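Visita a la planta de reacondicionamiento de Ornik, octubre de 2018

La nave de Boreck procesa más de 600 equipos de sobremesa al mes. El recorrido empezó en recepción, donde cada torre se pesa y se etiqueta, y siguió por la zona de desmontaje — bancos de perfil de aluminio, 84 cm de altura de trabajo.

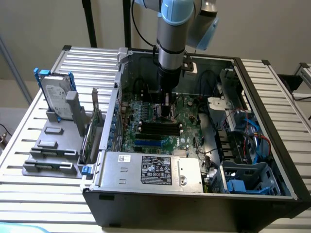
Torre abierta con placa Dell: ranuras de memoria, fuente de alimentación y jaula de unidades.

Las fuentes se prueban aparte, con carga al 60 %. La memoria se clasifica por capacidad y vuelve a almacén en bandejas de 200 módulos. Los cables de datos no se reutilizan. El borrado de discos queda a cargo de Umura, en otro edificio que no se visitó.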